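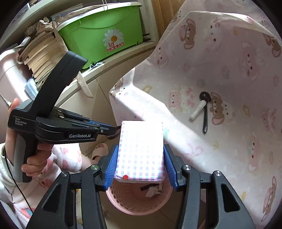

Wrapped in pink, lilac and light blue check, with a pink basket behind.

Catham Reading Circle
Minutes of the November meeting, held by video call, November 27, 2020

Present: Fung-ping Lau (chair), Arnulfo Alvarado, Willy Wouters, Chih-ming Chiang, Willy Dierckx (minutes)

1. Welcome and last month's minutes

Fung-ping welcomed everyone and said how good it was to see faces, even small ones in boxes. We spent a little while catching up before we got going, and I have left most of that out, though I would like it on record that Arnulfo's daughter passed her driving test and that we are all delighted for her.

The minutes of the last meeting were approved with one correction. It was Willy Wouters who offered to phone the members without email, and I had written it down as me. With two Willys in the group this will go on happening, and from now on I will use last names for both of us.

2. The long novel

We have now reached the end of part two of "The Drollar Family", which in most of our copies comes to 800 pages, with another 200 still ahead of us. Fung-ping asked how people were getting along. Chih-ming is finished and was very good about not giving anything away. Arnulfo is enjoying it more than he expected to, particularly the chapters at the mill, and he read us the passage about the flood, which was lovely to hear out loud. Wouters thinks the uncle should have been left out of the book altogether. There was a lively talk about the uncle, with Fung-ping defending him warmly and at some length, and we agreed to come back to him when everybody has read the ending.

Dierckx (that's me) confessed to being stuck in the middle of part one. The others were kind about it. Chih-ming suggested skipping the chapter on the lawsuit and going back to it later if I feel like it, and I am going to try that.

It was agreed that we would give ourselves until the end of January to finish. A book of 1,000 pages is a lot to ask of anyone over the holidays.

3. The holiday book swap

We usually do the swap around the big table at Kanell Hall, with everyone talking at once, and we are going to miss that this year. Arnulfo's proposal, which we all liked very much, is to leave the books on his porch in the first half of next month. Each person wraps one book they have loved, writes a line or two about it on a card tucked inside the wrapping, and picks a parcel to take home. Please don't put your name on the outside – guessing who gave what is half the fun.

Wouters asked whether cookbooks count. Yes, they do. He also asked about books in poor condition, and the feeling was that a well-thumbed copy is perfectly welcome as long as all the pages are there. Last year's mystery with the final chapter missing was mentioned again, and the giver has still not come forward.

Members who can't get over to the porch should let Chih-ming know, and he will drive a parcel out to them.

Action: Arnulfo to email his address and the best hours to stop by.
Action: Chih-ming to make the delivery list.

4. Books for the school

Chih-ming has been in touch with the school library about the children's books we collected over the summer. They would be very happy to have them, but can't take any boxes until after the winter break. The books are in Fung-ping's spare room at the moment and she says they can stay there as long as they need to, although her sister may be visiting and would like to be able to reach the bed. Wouters has space in his garage and will take half.

Action: Fung-ping and Wouters to arrange the move between them.

5. What to read next

Three suggestions so far: a short history of lighthouses (Arnulfo), the Wuyts stories (Wouters), and something funny, title to be decided (Fung-ping). After the Drollars there was strong support for something short. Chih-ming said he had read one or two of the Wuyts stories years ago and still thinks about the one with the ferry. We will vote by email once Fung-ping has settled on her funny book.

6. Any other business

Arnulfo has found a pair of reading glasses in a green case, left in his car since before the spring. They are none of ours, so we will ask the rest of the members.

Wouters asked if we could start half an hour earlier while the evenings are so dark. All agreed.

Fung-ping thanked everybody for coming, and we stayed on for a while afterward to talk about soup.

Next meeting: January, by video call again, with the link to come from Chih-ming.

Minutes taken by Willy Dierckx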